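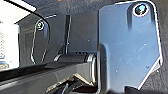 Materials & Making, week 4 handout
Lirnurdale evening program
Notes by Juraj Krajčí, typed up fast, May 12, 2018

Topic: bread flour, water, time. Second half of the dough unit. Read before the bench session, not during.

Recap from last week
Wheat flour has two proteins we care about, glutenin and gliadin. Add water, they link up, you get gluten. Glutenin = strength, springs back. Gliadin = stretch, flows. A good dough needs both. All strength and it tears when you shape it, all stretch and you get a pancake.

Protein number on the bag is not the whole story. Two flours with the same number can behave very differently depending on the wheat and the milling. The Kozan flour we use in class is on the strong side and drinks a lot of water. The Penow flour is softer, nice for flatbreads, gets sticky fast if you treat it like the other one. Several people did exactly that in January. Fine, you learned something.

Hydration
Weight of water divided by weight of flour, times 100. Always weight, never cups. Flour is always 100 percent, everything else is measured against it. This is called baker's percentage and it confuses people because the total comes to more than 100. That's ok.

Worked case on the board: 1000 g flour, 680 g water, 20 g salt, 10 g fresh yeast. Hydration 68 percent. Salt 2 percent. Yeast 1 percent. Total dough 1710 g. Now scale it down yourselves to 600 g of flour and bring the numbers with you.

If you use a starter, count the flour and water inside it. Everyone forgets. 200 g of starter at equal parts is 100 g flour and 100 g water, and both go into the totals.

Autolyse
Flour and water only, mixed till no dry bits, then left alone. Half an hour is plenty for white flour. Wholegrain can take longer, bran soaks up water slowly. Salt goes in afterward, it tightens the gluten and slows down the enzymes. Purists leave the yeast out as well. With a wet starter you sometimes have to put it in at the begining or there isn't enough water to go round.

Kneading vs folding
Kneading: energy in, fast. Folding: time does most of it. Both get you to the same place more or less. For doughs over 70 percent I would fold. Wet hand, pull one side up, lay it over the middle, quarter turn, repeat till you've gone round the bowl. Rest. Again. Stop when the dough holds a shape between folds.

Windowpane test: pinch off a bit, stretch it thin. If light comes through before it rips, good. Wholegrain will rip earlier whatever you do, bran cuts the sheet. Don't keep kneading to chase it.

Fermentation
Yeast eats sugars, gives off carbon dioxide and alcohol. Bacteria (sourdough mostly) give off acids, lactic and acetic. Warm and wet favors lactic, milder, yogurt-ish. Cooler and stiffer leans acetic, sharper. That is a simplification, see the reading.

Temperature matters more than the clock. Few degrees warmer and the dough runs away from you. Take the dough temp, write it down. To hit a target, change the water, it's the only thing you can change easily. Rule of thumb:

water temp = (target x 3) - flour temp - room temp - friction

Friction is whatever your mixing adds. By hand call it 2 degrees Celsius. Machines a lot more, depends on the machine.

Cold retard: 16 hours in the fridge is what we'll use for batch B. Slows the yeast way down, flavor keeps building. Also makes scoring easier, cold dough cuts clean.

Over or under?
Underproofed: tight crumb with a few big tunnels, bursts at the side. Overproofed: flat, pale, collapses when you score it. Poke test, floured finger. Springs back right away, wait. Comes back slowly and leaves a bit of a dent, bake. Doesn't come back, bake now and hope. Poke test is unreliable on cold dough, so for batch B go by volume before it goes in the fridge.

Baking
Steam for the first part only. Keeps the skin soft so the loaf can expand, and gives shine. Then let the steam out so the crust can dry and brown. Browning is mostly Maillard, amino acids plus sugars, some caramelization on top. Pale loaf usualy means not enough sugar left (overfermented) or oven too cool.

Cool before cutting. The starch is still setting. Gummy slices = impatience.

For next time
- scaled recipe at 600 g, written out in percentages
- dough temp log, at least 2 readings
- chapter on starch in the Emumora reader, skip the section on malting
- bring a lidded container and a scraper

Groups stay the same. If you missed the first bench session swap notes with someone before you come, I won't repeat the shaping part. Rye is the week after, different animal, hardly any useful gluten, so don't carry all this over.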